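Small kitchen, big board

Thursday, September 21, 2023

I wanted to write about my kitchen worktop already in August, but the summer was too warm for thinking of toast. Now the mornings are darker, I eat a proper breakfast again, and so the worktop has become important to me.

When I moved to Flilholm, I cooked for some years on a very small table. I had one knife and a plastic board which slid away when I cut an onion. In the present kitchen there is a real worktop, white with grey veins, and in the first weeks I was so proud of it that I did not want to put anything on it. This lasted until I became hungry.

First, the wood

I am fond of wood in a kitchen. It makes the room softer, and beside so much white and grey one needs some warm colour. The pale boards have a fine straight grain, almost like combed hair, and next to them the orange-brown edge looks nearly red in the evening. I do not paint such things and I do not cover them. A damp cloth, then a dry cloth, and it is enough.

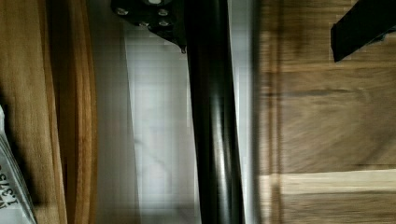 The cutting board

My old board was thin and it had bent in the middle, so that it turned around like a plate on a stick. I looked for a new one during a long time. The shop Bautista, which is near the station, had one that I liked very much, but it was too wide for my sink. At the end I bought mine at the Stinow market, from a table full of pans and lamps, and I paid 200 crowns for it. I think it was a good price, although my neighbour finds that one should not pay so much for an object which one cuts with a knife.

It is a heavy rectangular board, of a warm brown, and it stays where I put it. I oil it once a month with ordinary oil for wooden boards. You put on a thin layer in the evening, you leave it for the night and you wipe it in the morning. The first time I used much too much, and my bread tasted of it for two days.

The board lives in the middle of the worktop and it does not move. I tried to keep it upright against the wall, as one sees in magazines, but then I was too lazy to lay it down and I cut the tomatoes on a plate. Behind it stand the toaster and the toaster oven. I know that two machines for making bread warm seems a lot for one kitchen! But the toaster has two slots and is quick, and the oven is for everything with cheese.

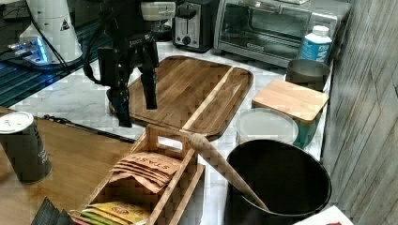 A reader asked me last time: is a toaster oven good enough if you bake only small things?

For me it is. I bake four rolls in it, or a small apple cake in a tin, and it becomes hot much faster than a big oven. You must turn the tin at half of the time, for the back browns more than the front. A whole loaf I would not try, it would touch the top.

My recipe for the rolls is simple. I take 300 grams of flour, a little salt, a spoon of yoghurt, yeast, and water until it feels right — this is not a very exact instruction, I know. It must rest under a cloth until it has doubled. For this I use a kitchen towel, and I like the ones with stripes best, they hide the stains between two washings. When the towel has done its work I fold it and put it on top of the toaster oven, but only when the oven is cold. Please do not forget this last part.

Then there are the containers, which I have lined up along the grey planks at the back. Before, they were in the cupboard and I bought everything double, because I never saw what I had. One summer I owned three bags of rice and no sugar. Standing in a row, they remind me what is missing. They do not match, and I have stopped wishing that they would. I like the square one with the bamboo lid most of all.
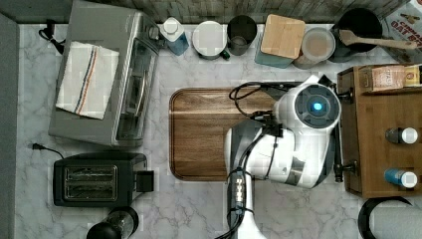 The cables are the part with which I am not content. Each machine has its black cord, and the cords go where they want. I bought clips from Nonolard which you stick on the back of a machine to wind up the cord, but the glue let go after one week and I found them behind the toaster among the crumbs. If somebody knows a better method, please write it in the comments. It should be without drilling, as the flat is rented.

Next I would like to sew a second striped towel from the cloth I have left. It is 121 centimetres long, so perhaps it will be two towels and a small one for the bread basket.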